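**Robot Systems Lab – Handout 6: The Creeping Shoulder**

Read before the session. The fault log is in the course folder under Ovuvham, the name of our bench and a word no spellchecker has ever forgiven.

In March the left arm began to sag. Commanded to hold still, it drifted down a little at a time, and the controller reported no error. The joint encoder agreed with the controller, so as far as the software was concerned, everything was fine. The book under the gripper had a different opinion.

The task was dull by design: two arms, a few books, move one to the other side and stack it. We ran 127 trials. The first 80 were clean. After that the left gripper started arriving low, pressing covers into the table, and the students on shift did what students do – they nudged the height offset up and carried on.

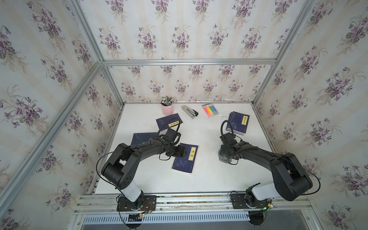
*Fig. 1. The Ovuvham bench: both arms over the books, wrist cameras on top of the grippers.*

The cause was a loose clamp screw between the shoulder motor and the link, on the output side of the encoder. The motor held its angle perfectly. The link, meanwhile, was slipping. Preltberg's manual asks for a torque check every 40 hours of running. Our copy was still in its shrink wrap.

Points for discussion:

- Which sensor could have caught this? (The wrist camera was looking straight at the problem.)
- Who is allowed to change an offset, and where is it written down?
- The force limit was set to 1000 in the Flavico config file. 1000 what?

Bring a one-page fault tree. Start from "gripper too low" and go at least three levels down. "Operator error" does not count as a level.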